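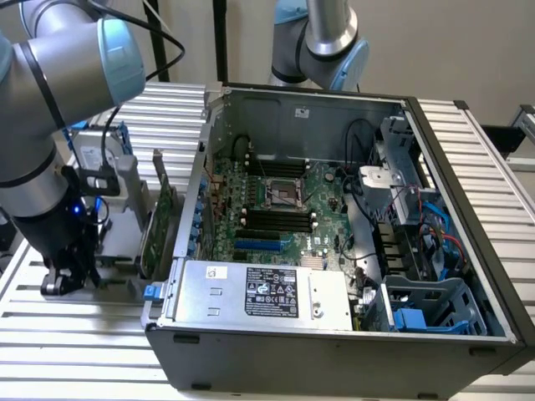 Figure 3. Workcell used for collecting demonstrations, with a desktop tower on its side between the two arms.

3.2 Collecting demonstrations

Each disassembly task was shown to the robot in one of two ways. In hand guiding, the operator holds the arm behind the wrist and moves it through the task while the joints are in a low-stiffness mode. In remote control, the operator sits at a desk next to the cell and moves a pair of small leader arms, which the two robot arms follow. Both methods record joint positions, gripper opening, and the camera streams at the same rate, so the resulting files can be mixed during training.

We collected 79 demonstrations in total, 40 by hand guiding and the remaining 39 by remote control. Tane Hinds and Müzeyyen Karaca acted as operators. Both had taken apart desktop computers before, but only Karaca had used leader arms. Each operator was given practice time on a spare tower, and nothing from the practice runs is included in the data.

The tower is laid on its side with the side panel off, and the slatted table lets us clamp it at the same spot for every run. We did not fix its angle exactly. Small changes between runs were left in on purpose, since a recycling line such as the one at Pemness would not deliver computers in a repeatable pose.

3.3 Hand guiding inside the chassis

Hand guiding worked well for parts that can be reached from the open side and pulled straight out. It was harder near the board. The operator's own hand and forearm often blocked the fixed camera, and the drive cage left little room for fingers next to the gripper. In several runs Hinds had to change his grip on the arm halfway through an extraction, and the change shows up in the recording as a short pause followed by a sideways jump. We cut the pauses but kept the jumps, because removing them left gaps in the joint data that the smoothing step could not fill.

3.4 Remote control and the wrist view

For remote control, the operator had two screens, one for the fixed camera and one for the wrist camera. We first planned to show only the fixed view. Karaca asked for the second screen after her first session, as depth was hard to judge among the memory and expansion slots.

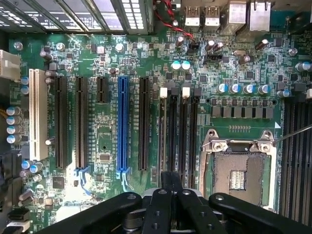 With the wrist view available, operators tended to line up over a slot first and then lower the gripper in one motion. Without it they made many small corrections on the way down. The drawback is that the fingers take up the lower part of the picture, and glare from the overhead light can hide board markings. We moved the light once, in August, and left it there for all later runs.

Remote runs took longer than hand-guided runs for every part we tried. They were also easier to use afterward. Only 5 of them were rejected during review, mostly for lost contact with a card during the pull. Review was done by Mathis Millet using the Brilow annotation tool, which marks the start of approach, first contact, release of the latch, and end of extraction. Nevzat Keskin repeated the marking on 38 files, and the two sets of labels were compared before training began.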